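Kastolberg Breakfast Tray Set

README for the tray and tableware folder

Welcome, and thank you for taking the time to open this file before diving into the folders. Kastolberg is a collection of short recordings about laying a tray: the small, homely business of getting a bowl, a saucer and a spoon from wherever they happen to be on the table to where somebody would like to find them at breakfast. It grew out of an older set called Travness, which covered cupboards and drawers, and people kept writing in to ask for something with crockery in it. So we made one, and we have grown rather fond of it.

What is in the folder

There are 300 recordings for laying the tray and 400 for clearing it again, sorted into 4 groups by starting layout. Each recording has a short text note beside it, written by hand, saying which things were on the table at the start and where they were meant to end up. The notes are in plain English and some are chattier than others - we did tidy up the spelling, but we left the tone alone.

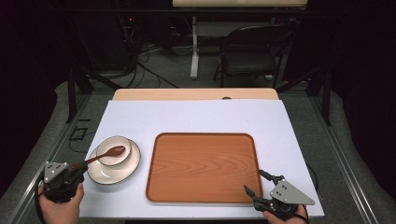 Layouts are named after where the crockery begins. In the "beside" group the bowl sits on its saucer to the left of the tray, and the tray itself starts with nothing on it. The spoon lies across the bowl with its handle pointing down towards the near left corner of the table, so a note for this layout will usually mention the spoon first. Bowl and saucer both have a thin dark rim, which is a great help when you are trying to tell white crockery from a white tabletop. The other groups move the saucer about, and the Lu layout (a pet name that stuck) begins with everything already on the tray.

A word about the names we use

"Saucer" always means the round white piece under the bowl, even though a few of the early notes call it a plate. "Tray" means the large one with rounded corners. "Laid" means that all the pieces are inside the raised rim, and we don't mind whether they are centred. If you come across "set down" in a note, please read it as "laid"; we changed our minds in March and may have missed one or two.

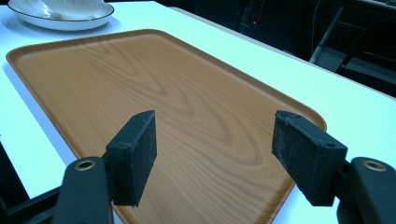 The large tray: curved grain lines, rounded corners and a low raised rim.

Known wrinkles

The tray's slightly glossy finish can catch a pale reflection, so do have a look at a few recordings before relying on colour alone. The grain can also be mistaken for an edge if you are marking outlines by hand - follow the darker rim and you should be fine.

Using and citing

You are welcome to use the set for study and teaching. Please cite it as "Kastolberg Breakfast Tray Set, Utonstead", and if you find a note that doesn't match its recording, send us the recording number and we will put it right in the next release.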